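Last updated: December

The Bokora Job

1.

Ilona got to Urkach at ten past four in the arvo and the servo was already shut. Typical. Heat coming up off the road like it had a grudge. She had 300 bucks in the glovebox, 2 phones, one of them dead, and a drink gone warm between her knees.

Find the unit, Francine had said. 901. Key's under the brick. Don't talk to Darius.

She talked to Darius. He was sitting on the brick.

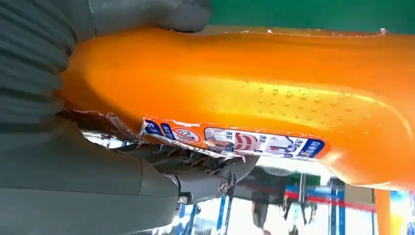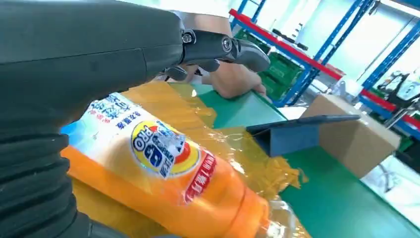

2.

"Your dad's not here," he said.

"He's not my dad."

"Barnabás, then. Whoever he is. He's not here."

She stood there. Thongs sticking to the bitumen. Darius had got old – not old, just tired round the eyes, same awful footy shorts. Last time she'd seen him he was backing a ute out of her mum's drive with the fridge on the tray.

"When'd he go?"

"Before lunch. Took the dog."

So it was true then. You don't take the dog if your coming back.

She asked him to shift and he shifted, and the key was there, under the brick, on a bit of green string. The door stuck. She gave it her shoulder. Inside smelt of mozzie coil and old toast. Bed made. Barnabás never made a bed in his life. On the bench a letter from the bank at Dreron, opened, folded, opened again by the look of it, soft along the creases.

She read it standing up. Then she read it sitting down.

3.

Phone. Francine, first ring.

"Well?"

"He's gone. He sold the boat."

Nothing on the line. A kettle somewhere at Francine's end.

"Sold it to who?"

"Mockus."

"Mārtiņš Mockus? He can't even swim."

"It's on the letter, Fran."

"That's Mum's boat."

"I know whose boat it is."

Darius was in the doorway, pretending to look at the hinges. She turned her back on him. Out the window the Bokora was low and brown, hardly a river at all, and the mooring was just a rope going down into the mud. Two kids chucking rocks at it. They'd learnt to row off that mooring, her and Fran, Barnabás yelling from the bank with a sausage in bread, left, left, your other left.

"Come home," said Francine. "We'll sort it from here."

"Yeah."

She didn't hang up. Niether did Fran.

4.

Mockus lived out past Ozoliņš, Darius said. Forty minutes if the gate was open. He'd come, if she wanted. He knew the gate.

"Why would I want that?"

"Dunno." He rubbed his neck. "I owe you a fridge."

She looked at him a good while. Then the letter went in her back pocket, key back under the brick, brick square to the wall how he liked it – how he used to like it.

"You're paying for petrol," she said.

"Servo's shut."

"Then you're pushing."

He went round to the passenger side and waited for her to unlock it.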